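Call for participants: Fluvudus Robotics Club, winter and spring intake

Posted 02/01/2022

Hello, neighbours, and a happy new year to everyone who has wandered over to our page (and welcome back to those of you who were with us in the fall and are only checking what night we're on now; it's still Tuesdays).

The Fluvudus Robotics Club is looking for new members for the term that starts in the first week of February. We're a community club for adults and for teens 14 and up, and we meet in the long room above the Nanayakkara hardware store, up the stairs beside the paint counter. If you've ever taken apart a printer just to have a look, or you liked shop class and never quite got over it, or you've got a teenager at home who keeps asking what happened to the motor in the old fan, we would love to hear from you. You don't need to know how to code. Plenty of our members had never held a soldering iron before their first night, and a couple of them now run the soldering bench.

What we're working on this term

Our big project is called Roka, and it's about picking things up. It sounds like a small thing until you try it! Members take a gripper in hand, one with two fingers that open and close, and use it to do ordinary table jobs: moving a cup, stacking dishes, putting lids on jars, sorting a drawer of cutlery that somebody's aunt donated. While you do the job, the gripper records what it sees. Later in the evening we go through the recordings together, throw out the muddled ones, label the good ones, and feed them to our small bench arm, which then has a go at the same job itself. Some nights it does beautifully and some nights it puts the lid on the table and closes its fingers very carefully on nothing at all, and we all groan and go back to the recordings.

By the end of last term we had 862 good recordings, and the plan is to add plenty more before the Gilteo Challenge in spring, which is a friendly regional competition for clubs like ours. The task at Gilteo is to clear and reset a small table with objects the arm hasn't met before. We entered for the first time last year and came home tired and happy, with a long list of things to fix. That list is taped up by the kettle and you're welcome to read it and argue with it.

Who we're hoping to find

Mostly, people who'll come regularly. The recording work goes best when the same hands come back week after week, and the building work even more so. Beyond that, there are a few kinds of help we're short of just now:

Recorders. You'll use the handheld gripper to carry out table tasks, slowly and steadily, and then do them again with the objects moved over a bit. It suits patient people, knitters, model builders, anyone who finds a repeated job restful. Left-handed members are especially wanted, as nearly all of our recordings so far were made by right-handed people.

Builders. You'll print, file, screw together and repair finger pads, brackets and cable clips. We have two printers, one of which is moody.

Coders and learners of code. You'll work in pairs, one experienced and one new, on the scripts that sort and check the recordings. Everything is in Python, and we'll start you gently.

Organizers. Somebody has to book the van, keep the parts cupboard in order, and make sure the entry form for Gilteo goes in before the night it's due. If this is your gift, please know that we will be grateful to you out loud and often.

You can try more than one of these, and most people do. We ask you to settle on one by the end of February so the teams for the competition can get used to each other.

A usual Tuesday

Doors open at 6:30 and we start properly at 7:00. The first little while is news and a short lesson, perhaps how a servo works or how to crimp a connector so it stays crimped. Then we split up to the benches until 9:00, and whoever is left at the end helps sweep. Tea and coffee are provided, baking is never turned away, and we ask that food stays at the kettle end of the room, well clear of the recording tables. 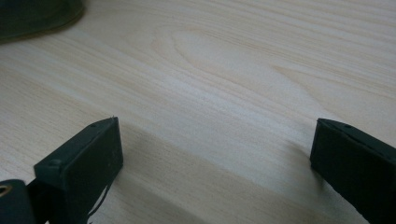 Do I need to bring my own tools or laptop?

Everything you need is in the room, including four club laptops that members share. If you have a laptop you're fond of, bring it along and we'll help you set it up, but please leave power tools at home.

Cost and places

The fee is $75 for the term, and it covers materials, your share of the room, and the club's entry at Gilteo. If that's a stretch, write to us and say so in one line; there's a bit of money put aside for this and we won't ask questions. The room holds a limited number of us comfortably, and returning members have until the end of this week to claim their spots before we start filling the rest in the order that people write in.

Members under 18 need a form signed by a parent or guardian, and we ask that somebody comes up the stairs to collect them at 9:00. Parents are very welcome to stay (several came to wait in the corner with a book and are now Recorders).

Please be aware that the room is up a flight of 2 short staircases with a landing between them and there's no elevator. If stairs are a problem for you, tell us. The hardware store kindly lets us use the ground-floor workshop at the back some evenings, and we can move a recording table down there with a bit of notice.

How to join

Send us a note through the contact form on this page, or drop a paper one in the club box at the paint counter. Tell us your name, your age if you're under 18, which kind of work appeals to you, and a few words about something you've made, mended or broken. It doesn't have to be a robot. One of our favourite notes last year was about a garden gate. We'll write back within the week with a starting date and the term calendar.

If you'd like to see us at work before deciding, come to the open evening on the last Tuesday before term begins, any time from 6:30 on. You can try the gripper yourself, meet the bench arm, and ask whatever you like. Street parking is free after 6:00, and the side door will be propped open with a paint can.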